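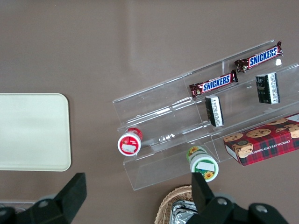
# sterivau-shelf

Recordings and control code for a two-finger gripper arm restocking and clearing a tiered snack stand. Built on a bench in the shared workshop at Tuststead. Maintained by Princess Policarpio.

## Status

Working, in use. The recorder is stable. The calibration script is not, see Known problems.

## Contents

- `episodes/` 412 recorded episodes, one folder each
- `calib/` wrist camera intrinsics and hand-eye transform
- `src/` teleoperation, recorder, playback
- `parts/` drawings for the finger blanks and the camera bracket
- `splits.txt` train and held-out lists; 300 episodes are in train, the rest are held out

Each episode folder holds the wrist camera video, joint positions, gripper opening and a one-line task string. Time stamps are from the host clock. Joint positions are logged faster than video, so match on time stamp and do not assume one row per frame.

## Task

Items are moved between the stand and a wicker basket at the near side of the table. The task string names the item and the direction, for example:

 snickers, stand to basket
 shortbread box, basket to stand

The object set is ordinary shop goods: wrapped bars, small upright packets, short cylindrical containers, a tartan box of chocolate chip shortbread, foil packages. Containers may be on their sides. The stand is clear acrylic and may be at any angle to the table edge. It was not squared up between episodes.

## Hardware

The arm is a Loltevard kit with the stock shoulder and a replacement wrist plate. The gripper is a Balogun parallel unit. Both fingers are black and bolted on. Check the bolts before a long session; a slack finger shows up as a slow drift in the closed position, and the recorder will not warn you.

The camera is fixed at the wrist and looks down past the fingers. Parts of the gripper are in view at the bottom of the picture. They are left unmasked in the released video.

## Running it

1. Power the arm, then the gripper. The other order leaves the gripper at full torque.
2. Run `src/home.py` and wait for the prompt.
3. Run `src/record.py --task "..."`.
4. Press space to start and space again to stop. Press `d` to discard.

Playback is `src/play.py` with an episode number. It runs at half speed unless told otherwise.

## Known problems

- Clear acrylic gives poor depth. Shelf edges and dividers are often missing from depth estimates made from the video. Use the shelf model in `calib/stand.json`.
- Foil packages saturate under the bench lamp.
- Hand-eye calibration fails without an error if the board is too near. Keep it at least some 2 hand widths off the fingertips.
- Episodes recorded before the April rewiring have the gripper sign reversed. `src/load.py` corrects this. Your own loader will not.

## Licence

Code and drawings may be reused with credit. Brand names and package art belong to their owners.

Search this project Go

Comments (3)

**tmk_bench**
Does the finger drawing fit the older Balogun body? Hole spacing looks wider on mine.

**ppolicarpio**
No. Use the `_old` file in `parts/`. Same blank, different holes.

**rowan.d**
Had the reversed sign with my own loader. Flipping the gripper column fixed playback.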